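I'd been emailing Olga Villalobos for most of the summer before she finally agreed to talk to me about mending. She runs a small repair bench out of her front room in Skirnville - bags, coats, the odd tent - and she is booked up until December. When I called she was halfway through somebody's backpack and asked if I minded the noise of the machine. I did not mind at all!

I wanted to know how a person gets into this. "By being cheap," she said, and laughed for quite a while. Her first repair was a school bag for her niece, Esa, who had worn a hole clean through the bottom dragging it down the stairs. Olga patched it with a piece of old umbrella and it lasted two weeks. "Umbrella is terrible for that. It's slippery and it frays if you look at it. But I was hooked."

She keeps a notebook with every job in it, numbered, and the one on her table the day we spoke was number 1253. (I asked what number one was. The umbrella bag, of course.) Mostly it's bags these days. Coats come in when the weather turns, but people wreck bags all year.

"A black bag is the worst to work on," she told me. "Black thread on black cloth, you can't see a thing. I have two lamps and I still end up doing it by feel."
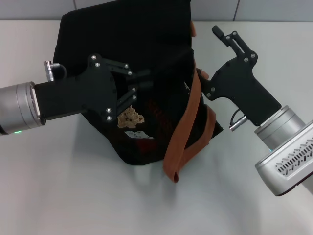

## On zippers

I had assumed a broken zipper meant a new zipper. Olga was very patient with me about this. Most of the time the teeth are fine and the slider has worn loose, so she swaps the slider and charges next to nothing. She learned that from Alasdair Gillies, who had a shoe shop two streets over and let her sit in the back while he worked.

"He'd hand me a jar of sliders and say, find the one that fits. There must have been 655 in there and they all looked the same to me. Now I can tell by the weight, nearly."

She does turn work away. Leather, if it's thick. Anything glued. And she won't touch a bag that hasn't been emptied, after a customer called Marlene Tremblay left half a sandwich in a side pocket over a long weekend. They're good friends now, so I'm allowed to print that.

We got onto money, which she was happy to talk about. A strap is about 60 minutes of work if it has torn out of the seam, and less if it's only the buckle. She still sews on the old Ollimano she bought secondhand, and she has no plans to replace it. "It's loud and it leaks oil. I know exactly where it leaks, so I put a rag there."
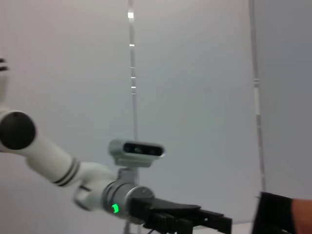 So what should I do with a strap that's just starting to pull loose?

"Stop carrying it, first of all," Olga said. "Ten stitches today or a whole new panel next month. Use polyester thread, doubled, and go back through the old holes if the cloth around them is still good."

I've since tried it on my own bag. My stitches wander all over the place, but I carried four library books home in it yesterday and the strap is still on.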